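Saturday, July 9, 2022
Doltholm workshop, upstairs bench

Clearing the white table

Came in to do one hour of tidying and stayed for most of the day, which is how tidying goes here. The white table has been a storage shelf with delusions since April. Everything on it was "just there for a minute". Aim for today: get back to bare tabletop, then let things on again one at a time if they can say what they are for.

Removed so far: 3 mugs, the Kermani catalogue (two copies, both open at the same page), a tray of offcuts, and an invoice from Jaletti numbered 1698 that we had accused them of never sending. Apologies to Jaletti, to be made in writing, by whoever did the accusing.

Wiped down twice. The second time was vanity.

Two things let back on. The yellow bottle goes to the left, standing up, a fair way in from the edge. The grey container goes to the right. Everything between them stays clear, and I mean to be unpleasant about it. 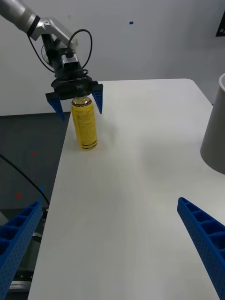 The bottle

Small print on the yellow label, very small, the sort that assumes you are nineteen and near a window. I am neither. Needs reading properly with the magnifier, and then a big plain label of our own in marker pen, because "the yellow one" is not a system. We had this argument over the Dinus tins and I lost it by being right too early.

Stays upright, lid on. Last time one was left on its side it took 9 sheets of kitchen roll and a good deal of the afternoon.

The grey container

Officially for scraps from the table. Unofficially it will have teabags in it by Tuesday. Have written SCRAPS on a bit of tape, to go on when I find where I put the tape.

Left to do

Magnifier: find it.
Offcuts: nearly 20 of them, most too short for anything. Keep the long ones, bin the rest before someone gets sentimental.
Kermani catalogue: keep one copy.
Mugs: washed two. The other needs a decision.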